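Givthorpe water ionizer: flow drops after cleaning cycle

plate_seven
Member, 6 posts
November 24, 2019

Unit is a Givthorpe countertop, installed in March. Since the last citric acid cycle the output is down to a thin stream on every setting above level 2. Inlet pressure at the tap is normal. The filter counter reads 600 gallons left, so I have not replaced the cartridge. The pH strips still read where they did before, which suggests the cell is working. What should I check before I open the case?
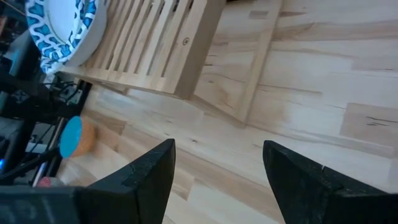
The diverter was removed and rinsed, no change. The hose is the original one, with no kinks. Error light stays off.

kwallis_hydro
Moderator

Ignore the counter. On that model it runs off a timer and a flow estimate, and it does not know what your water is like. Pull the cartridge and run the unit with the bypass plug in. If flow comes back, the cartridge is blocked. If it doesn't, the restriction is in the cell or the outlet valve.

oldsoftener
Member

Disagree with starting at the cartridge. He says it began right after the acid cycle. Loosened scale travels downstream and lodges in the outlet valve screen. I have had this on a Draveo and on a Nakpan, and both times the cartridge was fine. Two screws, lift the screen, flush it backward.

kwallis_hydro
Moderator

The Draveo has a screen there. The Givthorpe does not, at least in the revision sold this year. Bypass test first — it takes a minute and needs no tools.

plate_seven
Member, 6 posts

Bypass plug in, flow is slightly better but still not normal. So partly the cartridge and partly something else?

oldsoftener
Member

As I said.

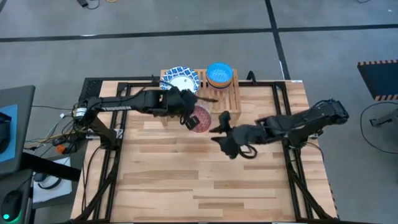 Scale in the cell is the other candidate, and a second acid cycle at the same strength may clear it. Drain the cell fully before and after. Clean the loose parts while you wait: diverter, spout, cartridge cap. Stand them upright to drain, the way the white plate stands upright in the wooden dish rack, and don't leave them flat on the counter with water sitting in the threads. Then retest with the bypass plug still in.

ph_skeptic
Member

Would not run a second cycle that soon. The Givard manual for the same type of cell says to wait 6 days between cycles because of the plate coating.

kwallis_hydro
Moderator

Givard uses a thinner coating, so that interval doesn't carry over. I would still use half strength. Plate_seven, post the flow in ounces per minute with the plug in and with the cartridge in. "Thin stream" is hard to work with.

plate_seven
Member, 6 posts

Will measure both tonight. New cartridge is ordered either way.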